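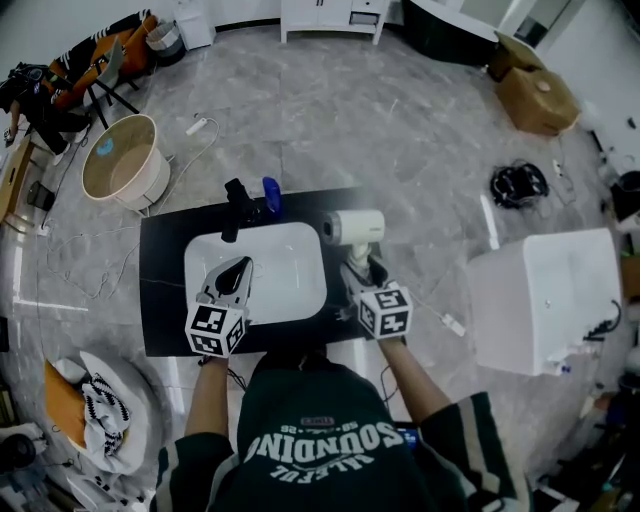 Bathroom Counters, Hair Dryers and Other Things That Won't Stay Put

Feb 10, 2022

I have read a lot of advice on keeping a bathroom counter clear. Most of it comes from people selling baskets. The white dryer held up beside the black faucet is the sort of thing they never deal with: it has a fat head, a handle and a long white cord, and it wants to live exactly where the water is. A black countertop looks sharp around a white basin, I'll give it that. I would still like to hear from anyone who has kept one free of toothpaste spots past Tuesday.

Na-rae Yook asked me to put together this page after I complained, at length, about the Canavach guide to small bathrooms. The guide runs to 7 chapters and gives the hair dryer one paragraph. The dryer deserves more than that. My notes are below, and you can take them or leave them.

On the dryer
Stylists and catalogs love a dryer standing on its own, cord out of sight. Try it at home. The head is heavier than the handle and the cord pulls it over. Laying it flat takes up half the space next to the sink. I tried a Staritz wall holder for two months and it did hold the dryer, but getting the thing back in took both hands, so it mostly held nothing. A plain hook by the outlet has done better.

On the cord
The dryer's cord runs off to the right, and more white cables lie across the gray marble-patterned floor. White cord on gray tile at least shows up, so you have a chance of stepping over it. I'm told wrapping the cord around the handle is fine. I don't believe it. My last dryer was wrapped every morning and the cord split right at the base. Loose loops and a strap, please.

On the counter itself
There's a small blue item by the faucet. Every counter has one. Ellell makes a tray for small things like that, and I bought it, and now I have a tray on the counter with small things in it. Whether that counts as tidier I leave to you.

On the round basin
I expected to dislike the light wooden one on the floor, with something blue in it. Round tubs waste the corners. But they're easy to pick up and move when you mop, and I can't say that for the Hajji drawer tower I was talked into in December, which has to be emptied before it will budge.

On drawers
A white cabinet with drawers stands farther back. I remain doubtful about keeping a dryer in a drawer — you have to wait for it to cool down first, and by then you've left for work. Brushes and clips, sure.

If you have a holder that has lasted over 3 years with daily use, write and tell me which one. Photos of it brand new don't count.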